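Zolwood Two-Arm Tabletop Station
Home > Workshop & Lab > Robot Arms > Two-arm stations

Price: $2000 (arms, rail and control software)
Ships in: 22 days
Sold by: Ollcombe
Page last updated Nov 8, 2023

What you're getting

I run the robot section of the Ollcombe shop, so I get asked one thing all the time: can it fold my laundry yet? Well, sort of, some of it, on a good afternoon! I've had the Zolwood station running since January and I'd like you to know what you're buying before you put in an order, so this page is longer than the usual spec list (sorry, skimmers).

The station is a pair of small arms that bolt to a rail, facing each other across a work area. You teach it a chore by guiding the arms through it over and over, the software learns from your runs, and then you let it have a go on its own. It's meant for schools, labs, hobby people and small shops that want to find out if a boring job could be handed off someday. It won't vacuum. It doesn't go anywhere. The chores have to come to it.

In the box

Two arms with grippers
Mounting rail and bolts
Power supplies, one per arm
Purple cable set
Setup card and download code for the Zolwood software
Hex keys (the good long ones)

The enclosure, floor sheet and wrist camera are sold separately. Any flat, sturdy surface will do while you're getting started, though I got tired of socks sliding off the edge of my bench and ended up putting walls around mine.

Can it do chores yet?

I get better answers when I split this up by chore, so that's what I've done. These are my own notes from the shop bench, and your mileage will vary with how patient you are when you're teaching it.

Picking things up and putting them in a bin. Yes! This is the one I'd show your skeptical brother-in-law. Toys, empty bottles, rolled socks, all fine. I recorded 900 practice runs over the first few months and by the end I was happy to turn my back on it and go make coffee.

Folding towels. Mostly. A washcloth laid out flat is easy enough, a hand towel takes a while, and a bath towel is simply bigger than the arms want to deal with. If you dump the towel in a heap first, expect a lot of pinching and letting go before it finds a corner. A person would be done with the whole basket by then.

T-shirts. Getting there. It can fold one if you lay it out nicely, and at that point you've done half the work yourself, haven't you?

Sorting small parts on a shop floor. Better than I expected. Screws are too fiddly for the standard fingers, but brackets, caps and plastic housings go where they should. The Mavromatis finger pads help a lot with anything slick, and they're worth adding to your order.

Shoes. My favorite, and the hardest on this list. A shoe has a stiff end and a floppy end, the laces get into everything, and a pair has to finish up side by side and pointing the same way. Canvas sneakers are the place to start, as the sides have enough give for the grippers to get hold of. Lining up a pair is something I'd call possible today. Tying the laces I would leave for another year, or another robot. 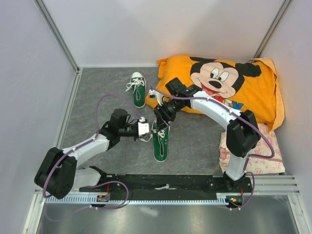

Fits with

Mavromatis soft finger pads (set of 2)
Nakico wrist camera and bracket
Nakico bench enclosure, including the marbled floor sheet
Zolwood spare cable set

Things I'd want to know before ordering

Give yourself a weekend for setup. The rail goes on quickly, but calibrating the arms took me most of a Saturday's worth of hours and a second pot of coffee. Keep the cables long enough that the arms can reach all the way in without tugging.

You'll need your own computer with a decent graphics card for the learning part. The arms will move fine from an old laptop, they just won't get any smarter.

Keep fingers, hair and pets out of the work area when the power's on. Arms this size can still give you a good pinch.

Returns are accepted on unopened boxes. If you've opened it and you're stuck, write to me through the shop contact form before you pack it all up again, and tell me which chore you were trying. I'm always curious, and I may have already made the same mistake!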